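Workshop Tips: When the Gripper Lets Go
By Nerys Ellis
April
6 min read
12 comments

I love my little bench arm, I really do, but last month it dropped a full jar of wood stain from shoulder height and I was scrubbing the garage floor until 10 at night. So let's talk about dropped parts! If you have a small robot arm at home, or you're thinking of building one, this is the fault you'll meet first, and most of the cures cost nothing but a bit of patience.

My first thought was a weak motor. I had a new one in the shopping basket before Wyn Morgan talked me out of it (thank you, Wyn). He asked me to switch off, wait, and wiggle each finger by hand. The left one rocked like a loose tooth. A screw in the linkage had backed itself out, a hair at a time, over weeks of opening and closing, and the fingers were meeting crooked.

So, tip one: wiggle before you buy. Power off at the wall first, with the arm resting on something so it can't flop down on your wrist. Mine sags the moment the power goes, and it has pinched me twice. An old cushion works beautifully.

Tip two is threadlocker, the removable kind. One small drop on a clean screw, then leave it overnight. Wipe the old grease off first or you're wasting your time. Keep it well away from plastic parts, as some plastics crack when it touches them - I lost a cover that way and had to print another. Don't lean on the screwdriver either. Snug is plenty, and a stripped hole is a much bigger job than a loose screw.

Now, the second half of my problem, which I'm a little embarrassed about. With the screw tight the arm still dropped things, only less often. Babar Jadoon at the Storow repair evening spotted it straight away: I had been turning the squeeze up and up to make up for the wobble. Too much squeeze on a round object and it pops out like a wet bar of soap. Back the force down to the lowest setting, try a lift, and go up one step at a time until it holds. Write the number on a bit of tape and stick it to the bench!

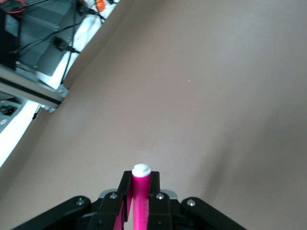
My rule now is that a new grip setting gets tried on something cheap before it goes anywhere near glass. You want a thing that won't shatter or splash, with straight sides, and light enough that you don't mind it landing on your foot. A marker is perfect, and a bright pink one stands out wonderfully against a beige surface and black fingers. Hold it upright between the two fingers and look at where the tips sit: you want them close to level with each other, one on either side of the barrel. If one tip rides high, go back to the screws. Then give the marker a gentle tug. If it twists, clean the finger faces with a damp cloth, let them dry and try again.

A few safety bits, and then I'll let you get on. Nothing with a lid that only pushes on. Nothing hot, nothing sharp, and no solvents at all until the arm has done a whole afternoon without a slip. Keep the stop button on the side of your good hand. And please keep your face out of there while it's moving, however much you want a closer look (I know, I do too).

Osaze Ezeani wrote in to say he checks his screws whenever he empties the shop vacuum, and I've stolen that habit. The stain never did come out of the concrete, so there's a mat over it now.

Share 2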